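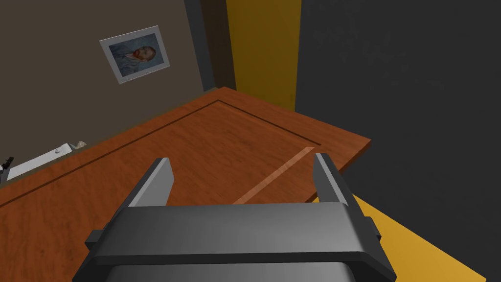

Notebook, sim cell 2, January

Picked up the gripper setup on the simulated cell again. Goal for the day was to get the finger travel and the wrist view to agree with what the controller thinks it has, then get back to grasp runs. Emiliano Gaete had flagged that the open command and the drawn finger position didn't match after the last merge from the Maldonado branch.

Started at 9:40. Loaded the Renik gripper model, table room, no objects to grasp. Homed the arm and sent open. Controller reported full open. Mesh position in the log came out short of that on the left finger and fine on the right.

First guess was the joint limit. It wasn't that. Limits are the same on both sides in the model file. The left finger had its own damping line left over from when we were chasing the chatter problem, and the right one had gone back to the default. Took the line out. Both fingers now take the same value from the shared block at the top of the file. If anyone needs to change damping, do it there and leave the finger entries alone.

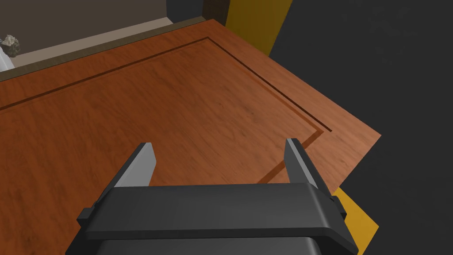
Reloaded and ran open and close with nothing between the fingers. 200 cycles, logged every one. Left and right now end on the same reading. Closed position is good too. There is still a small bump in the velocity trace right as the fingers start to move. I think it was always there and we didn't see it under the other problem. Leaving it.

Next was the wrist camera mount. In the model it hangs off the last arm link, but the calibration script was still reading the offset from the old Bendance file. Pointed it at the new one. Hover height over the table now matches the number in the config. Checked it at several arm poses with the fingers open and it holds.

Note on the table: the groove near the border is only in the visual mesh. The contact shape is a flat box. Don't use the groove to check fingertip height, you will be chasing something the physics doesn't know about. I lost most of an hour to this last time.
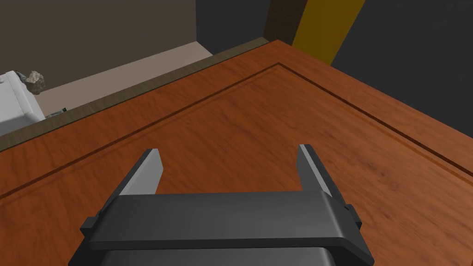 Lunch, then the contact settings. Solver was at 1,110 iterations, which somebody must have typed in for a test and checked in by mistake. Nothing here needs that. Put it back to the default and the step time came down to where it used to be. Reran the empty cycles afterward to be sure the fingers still behaved. They did.

Fingertip friction is now read from the Clolport table like everything else. Before this the pads had a value written straight into the model, so changing the table did nothing for them. Old value is in a comment in case we want to compare.

Then on to grasps with the gray dumbbell-shaped part. It is a fair test for the pads: the ends are thick, the neck is narrow, and the facets on the mesh mean the flat fingers meet edges as well as faces.

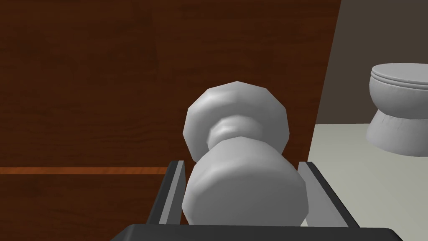
For these I am holding it by the thick end. A neck grip is worth trying later, but I want the thick end sorted first so there is something to compare against. Grip force is at the config default. Please don't raise it to get around a slip. Write down the seed and the pose and leave the run in the log folder.

Two things still open:

Bump at the start of finger motion. Look at the controller ramp before touching the model again.

The calibration script should stop with an error when the offset file is missing. Right now it quietly falls back to the old one, and that is how we ended up with the wrong offset in the first place. Emiliano said he would take this.

Config and model file are both checked in. Anyone with a local copy of the gripper file should throw it out and pull, the finger blocks have moved and a merge will make a mess.

Stopped at 4:15 with the cell homed and the fingers open.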